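Laying Out a Tape Grid on a Flat Work Surface
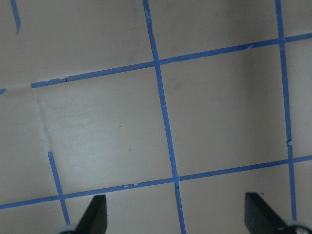
Blue painter's tape on a light gray-beige surface. One of the lines has a torn, overlapping patch near its left end.

Scope

The procedure covers a temporary grid on a tabletop, a sheet of board or a section of smooth floor. The grid is used for sorting parts, spacing samples or checking a layout before anything is drilled. It is not a substitute for scribed or printed lines. Tape has width and a little stretch, and both have to be allowed for.

Materials

Painter's tape, one width throughout
Steel straightedge, longer than the cell size
Framing square
Tape measure
Soft pencil
Utility knife with a new blade
Plastic burnishing card
Lint-free cloth

Surface preparation

Wipe the surface with a damp cloth and let it dry fully. Dust under the tape causes lifting at the ends first. On painted board, put down a short test strip in a corner, leave it for an hour and pull it. If paint comes up, use a lower-tack tape.

Marking

1. Pick one long edge of the surface as the reference. Take all measurements from this edge, never from the previous line.
2. Mark the cell spacing at both ends of each line in pencil. The worksheet we use at Kouris is set up for 29 cm cells, measured from tape center to tape center.
3. Check the first corner with the square. Then measure both diagonals of one cell. They should agree within 2 mm.
4. If the clear area inside each cell matters, subtract one tape width from the center-to-center figure.

Taping

1. Run all the lines in one direction first. Anchor the end of the tape, unroll past the far mark, hold it just above the surface and lower it onto the marks. Do not pull it tight. Stretched tape creeps back and the line shortens.
2. Press from the middle toward the ends with the card.
3. Run the crossing lines over the top. At each intersection, press into the step on both sides of the lower strip.
4. Use a single length for each line where possible. If a join is needed, place it away from an intersection, overlap by 20 mm and cut both ends square with the knife. Tearing by hand leaves an uneven patch.
5. Cut on a scrap under the tape end, or score lightly. A full-depth cut will mark most coatings.

Faults

Wrinkle along a line: lift back to the nearest intersection and lay it again. Past two attempts, replace the strip.
Frayed edge: trim with the knife against the straightedge.
Light nicks on the tape face: leave them unless the edge is affected.
Lines square to each other but skewed to the table: the reference edge is not straight. Re-mark from a snapped line.

Removal

Pull back slowly at a low angle, top layer first. Clear any residue with mineral spirits on a cloth, after testing in a corner.

Last revised December 20, 2024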